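Grokell Trennwandsystem TW 90
Profilierte Aluminiumwände für Werkstatt, Lager und Technikraum

Artikelgruppe: Raumteilung und Arbeitsplatzabgrenzung
Hersteller: Grokell
Vertrieb: Lirurent Betriebseinrichtungen
Stand der Produktangaben: 26. März 2022

Produktbeschreibung

Das System TW 90 besteht aus profilierten Aluminiumelementen, die zwischen einem Bodenprofil und einem oberen Abschlussprofil gehalten werden. Es dient der Abgrenzung von Arbeitsplätzen, Prüfständen und Lagerzonen innerhalb geschlossener Gebäude. Die Elemente sind nicht tragend. Eine Verwendung als Absturzsicherung oder Brandabschnittstrennung ist nicht zulässig.

Die Profilierung erhöht die Biegesteifigkeit in Richtung der Sicken. Quer dazu ist das Element nachgiebig und muss über das Rahmenprofil ausgesteift werden. Bei stehender Montage verlaufen die Sicken senkrecht, bei liegender Montage waagerecht. Beide Einbaulagen sind freigegeben; die liegende Montage erfordert an jedem Elementstoß einen zusätzlichen Pfosten.

Technische Daten

Werkstoff: Aluminiumlegierung, gebürstet, unbeschichtet
Wandhöhe Standard: 2.546 mm
Maximale Feldlänge ohne Zwischenpfosten: 3.000 mm
Bautiefe des Rahmens: 90 mm
Materialdicke der Elemente: 2 mm
Oberkante: durchlaufendes Abschlussprofil
Befestigung Boden: Dübelmontage, bauseits
Einsatzbereich: Innenraum, trocken

Sonderhöhen werden werkseitig zugeschnitten. Ein Zuschnitt auf der Baustelle ist möglich, jedoch nur parallel zu den Sicken. Schnittkanten sind zu entgraten und mit dem mitgelieferten Kantenprofil abzudecken.

Oberfläche und Beleuchtung

Gebürstetes Aluminium reflektiert gerichtet. Bei punktförmigen Leuchten mit geringem Abstand zur Wand entstehen auf den erhabenen Rippen helle Glanzstellen, die an Montageplätzen für Kleinteile und Elektronik als störend empfunden werden können. Lirurent empfiehlt für solche Plätze flächige Leuchten mit Diffusor, angeordnet parallel zur Wandebene. Alternativ ist das Element in der Ausführung M (mattgebeizt) lieferbar. Die Ausführung M ist nicht nachträglich herstellbar.
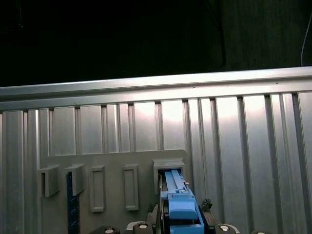
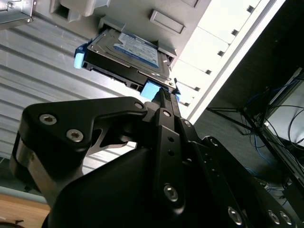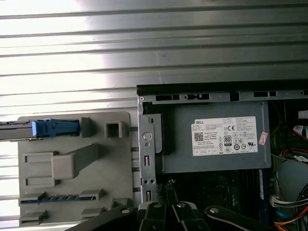 Lirurent Produktblätter, Ausgabe September, Seite 2

Lieferumfang

Profilierte Wandelemente nach Stückliste
Bodenprofil mit Langlöchern
Oberes Abschlussprofil
Endpfosten links und rechts
Kantenprofil für Schnittkanten
Schraubensatz, Edelstahl
Montageanleitung in deutscher Sprache

Dübel, Potentialausgleichsleitungen und Dichtbänder sind nicht enthalten. Zwischenpfosten werden nach Feldlänge separat berechnet.

Montage

Das Bodenprofil wird ausgerichtet und verdübelt, bevor die Endpfosten gestellt werden. Unebenheiten des Bodens sind mit Unterlegplatten auszugleichen. Die Elemente werden von einer Seite her eingeschoben und jeweils mit der Überlappung in Montagerichtung gesetzt. Das Abschlussprofil wird zuletzt aufgedrückt und an den Pfosten verschraubt.

Die Verschraubung darf erst nach vollständiger Ausrichtung des Feldes mit dem angegebenen Drehmoment angezogen werden. Überzogene Verbindungen verformen die Rippen sichtbar. Verformte Elemente sind auszutauschen.

Kabel können an der Wand senkrecht geführt werden. Clips für die Oberkante sind als Zubehör erhältlich. Bohrungen in den Rippen sind zu vermeiden; Durchführungen gehören in die Nut und sind mit Tüllen zu versehen.

Elektrische Hinweise

Unbeschichtete Metallwände sind leitfähig. In Bereichen, in denen offene elektronische Baugruppen bearbeitet werden, ist das System in den Potentialausgleich einzubeziehen. Die Endpfosten besitzen dafür je einen vorbereiteten Anschlusspunkt. Die Verbindung über die Elementüberlappung allein gilt nicht als ausreichend. Ausführung und Prüfung obliegen einer Elektrofachkraft.

Die Wand ersetzt keine ableitfähige Arbeitsunterlage.

Reinigung und Pflege

Staub mit einem weichen, fusselfreien Tuch in Richtung der Sicken abnehmen. Fingerabdrücke mit pH-neutralem Reiniger entfernen und mit klarem Wasser nachwischen. Scheuermittel, Stahlwolle sowie alkalische oder chlorhaltige Reiniger greifen die Oberfläche an. Kratzer quer zur Bürstrichtung lassen sich nicht rückstandsfrei beseitigen.

Zubehör

Zwischenpfosten TW 90-P
Kabelclip für Abschlussprofil TW 90-K
Eckverbinder innen und außen TW 90-E
Vorhangschiene zur Aufsatzmontage TW 90-V
Erdungsset mit Leitung und Ringkabelschuh TW 90-G

Die Eckverbinder der Vorgängerserie Theodorakopoulos sind mechanisch nicht kompatibel. Für bestehende Anlagen dieser Serie ist das Übergangsprofil TW 90-U zu bestellen; dabei ist die vorhandene Bautiefe anzugeben.

Bestellung und Lieferung

Lieferung ab Lager Grundthorpe, liegend verpackt auf Palette. Sonderhöhen und Ausführung M auf Anfrage. Bei der Bestellung bitte Feldlänge, Wandhöhe, Einbaulage der Sicken und Anzahl der Ecken angeben. Transportschäden sind auf dem Lieferschein zu vermerken. Zugeschnittene Elemente sind von der Rückgabe ausgeschlossen.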